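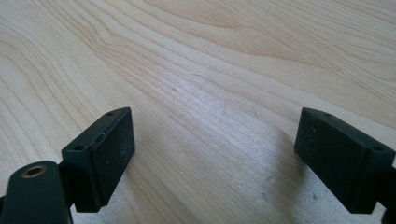
浅色木桌面，木纹呈波浪状

长桌宴（活动形式）

长桌宴，也有人叫“一条桌”，说的是把许多张桌子首尾相接拼成一长条，让全体客人坐在同一张桌子两侧吃饭的宴会办法。这个词条我断断续续写了好几年，我自己在活动公司干过，所以难免夹带一点个人看法，请大家多包涵（有出入的地方欢迎到讨论页骂我）。

名称

中文里“长桌宴”这个叫法用得很宽，村寨里过节摆的、婚礼上摆的、公司年会摆的，统统叫长桌宴。我在这里写的主要是活动策划行业里的那一种：有主办方，有餐饮承包商，有座位表，还有一个从下午就开始紧张的现场统筹。Fevbridge一带的同行习惯说“拉长桌”，听着像在拉面，我第一次听见的时候真以为是要做面！

桌子的拼法

最常见的是直线拼法，一条到底。场地不够长就折成L形或者U形，不过我个人不太喜欢U形，里侧的椅子一摆上，服务员几乎没法转身。Burnau的旧谷仓里有人做过S形，照片很好看，可是弯道上的客人要侧着身子才能跟对面说话，脖子酸了一晚上。

拼桌最怕高低不平。租来的桌子批次不同，桌脚磨损也不同，接缝处经常差那么一点点，酒杯放上去就晃。老办法是垫软木片，再铺一条通长的桌旗压住接缝。要是主办方不想铺桌布，那就得提前去仓库一张一张挑，颜色、纹理都要顺眼，木桌面上的旧划痕多半可以留着，油渍就一定要处理掉。Britt-Marie Westerberg当年教我的是：先从中间那张摆起，往两头排，误差会摊到两端，客人看不出来。后来我试过从一头排起，到了末尾歪得能撞墙，从此老老实实听她的。

座位

圆桌宴的座位好排，一桌一个圈子，谁跟谁不对付就分开。长桌宴麻烦得多，每个人左右各有邻座，对面还有一排，斜对面也听得见你说话。常见的做法是把爱聊天的人隔几个位子放一个，像撒盐那样撒开。主人坐在长边的中间，两端留给熟人，因为那里离厨房要么最近要么最远，上菜不是太早就是太晚，得找脾气好的。

座位卡我建议正反两面都写名字，对面的人也能看到，省得聊了一晚上还不知道对方贵姓。

上菜

上菜有两派。一派是位上，每人一盘，整条桌子同时落盘，场面好看，人手也贵；另一派是分享盘，几位客人合用一套，大家互相传，气氛热闹，缺点是总有人传着传着就忘了，菜停在某个人面前不动。Pastor餐饮公司用的是折中办法：前菜和甜点分享，主菜位上。我跟他们合作过，觉得很顺，就是他们的面包上得太早，客人都吃饱了……

酒水最好从两端同时往中间倒。Selorm Amissah做侍酒领班时给每个服务员划了固定的区段，谁的区段谁从头管到尾，我至今还在照搬。
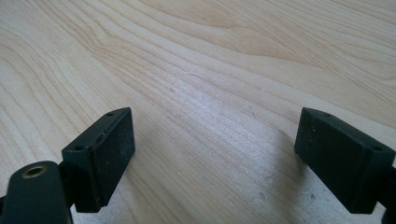 木桌面近景，可见弯曲的木纹

Naltutthorpe长桌宴

同类活动里我最熟的就是Naltutthorpe这一场，所以多写几句。它由Homa Pakzad发起，地点在镇上的主街，封路之后沿着街心摆桌。最早的一届很小，登记的客人是204位，下过一阵雨，大家把椅子搬到屋檐底下接着吃。后来规模一年比一年大，最多的一届卖出了1555张票，街道塞不下，桌子一直摆到了河堤上。

票务在2021年8月10日改成了实名预约，那之前是在面包店排队买纸票，排队的队伍本身也挺像一场聚会。改了以后有人说方便，也有人念叨纸票好看可以收藏，我家抽屉里现在还有几张。同一年主办方把人数压到917位，椅子间距放宽，我去吃了，感觉比挤的时候舒服，不过跟对面说话得提高嗓门。

到了12月，镇上会另办一场室内的冬季长桌，在旧粮仓里，桌长152米左右，折了两道弯。菜单以炖菜和烤根茎类蔬菜为主，由Jhun Quiambao掌勺，他的姜汁焦糖布丁我每次都想要第二份。冬季场的灯光比较暗，只点蜡烛和串灯，拿座位表找人要带手电。

争议与批评

批评主要集中在两个方面。一是封路，街坊里有店铺抱怨当天做不成生意，主办方后来让沿街店铺优先摆摊，抱怨少了一些，没有完全消失。二是价格，票价里包含餐饮、租桌和清洁，对一家几口来说确实不便宜。Chun-yin Tsang在本地通讯上写过一篇很长的文章，主张拿出一段桌子做自带餐食区，第二年真的设了，就在靠河堤那头，听说那一段散得最晚。

还有人觉得长桌宴的“大家同坐一桌”多少有点像噱头，毕竟你坐在这头，根本见不到那头的人。这话我没法反驳。我能补充的只有一点：祝酒的时候杯子一路碰过去，声音从远处慢慢传到你面前，那几秒钟还是很过瘾的。

室外场的注意事项

风比雨麻烦。桌旗要用夹子固定，菜单卡要压在盘子底下，蜡烛得套玻璃罩。路面有坡度时，桌子顺着坡摆，桌脚垫片从低的那头开始垫。厕所和饮水点要设在桌子两侧，别只设一头，否则总有客人要走完整条街。拆场时先收玻璃，再收布，最后才动桌子，推车轮子记得提前打气。

参见
圆桌宴会
街道派对
宴会座次
活动餐饮承包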